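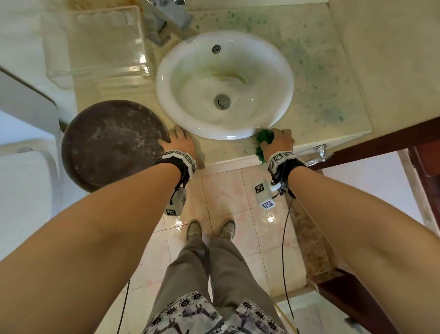
Fig. 1. Wiping the counter at the edge of the sink, with trackers on both wrists.

Service Robotics, Unit 4: Can a machine clean the bathroom yet?
Notes by Sigita Rozīte, Clarkbridge
Reading time: 2 minutes

Short answer: parts of it, on a good day. A floor robot has one surface and one tool. A bathroom counter has a tap, a bowl, corners, and things that people leave there. Please keep this difference in your mind for the whole unit.

4.1 Wiping

To wipe is to control force. If the arm pushes too little, the dirt stays. If it pushes too much, the sponge stops and the wrist twists. People change the pressure many times in one stroke and cannot tell you how they do it. For this reason we record hands at work -- asking people gives us very little.

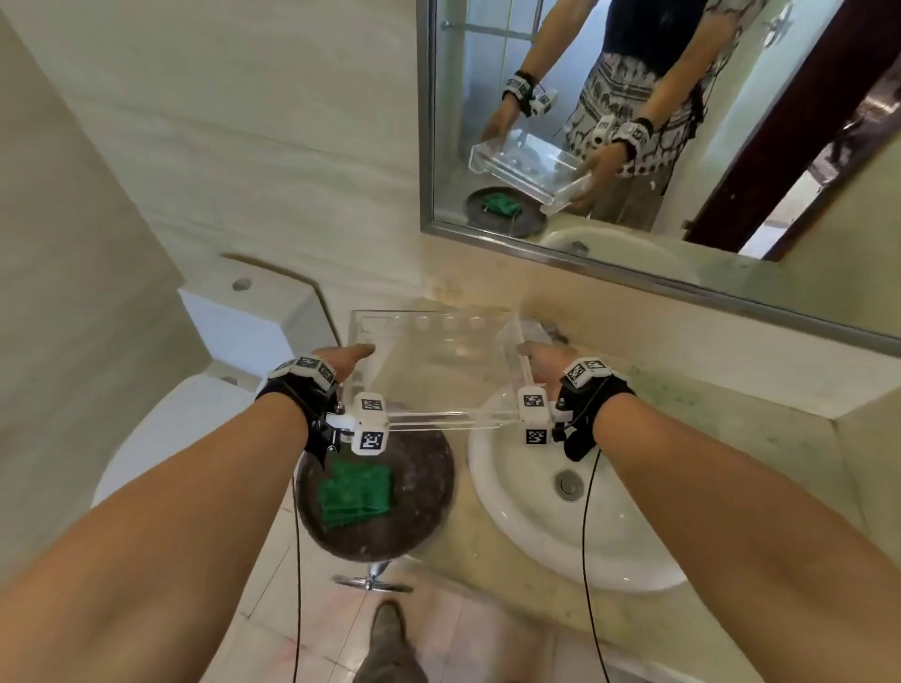 4.2 Moving things out of the way

Before a counter can be wiped, it must be cleared, and here most systems lose their time. Clear plastic is a hard case. A depth camera often looks through it and reports the stone behind. In the Vaher trials the arm was given 200 attempts to lift a clear tray and it succeeded in 20. With a painted tray the same arm had little trouble. 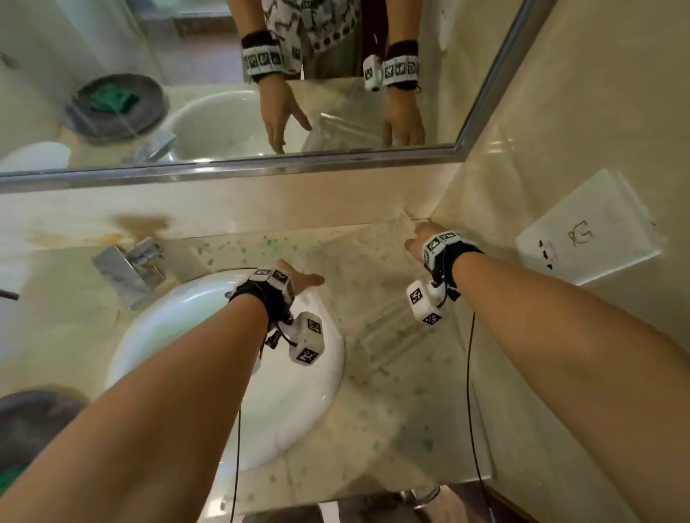

A second problem is the mirror. The software may find two sinks and four hands, and plan a path to the wrong ones. The Jikus planner marks the mirror by hand before the work starts. This is allowed in a test, but I would not call it a solution for a home.

4.3 How much data?

The Clorthorpe set has 2,696 short recordings. We hoped for 3,000. For Tuesday, please write half a page: which chore in your own home would you give to a machine first, and what would have to be moved before it could begin?

Comments (3)

marek_t: Is the half page single spaced?

Sigita Rozīte: Single, please.

Odile: For 4.2, did they try touch sensors in the fingers? Our lab had better results with glass that way, but it was slow.

Related notes
Unit 3: Grasping soft objects
Unit 5: Folding laundry
Reading list for January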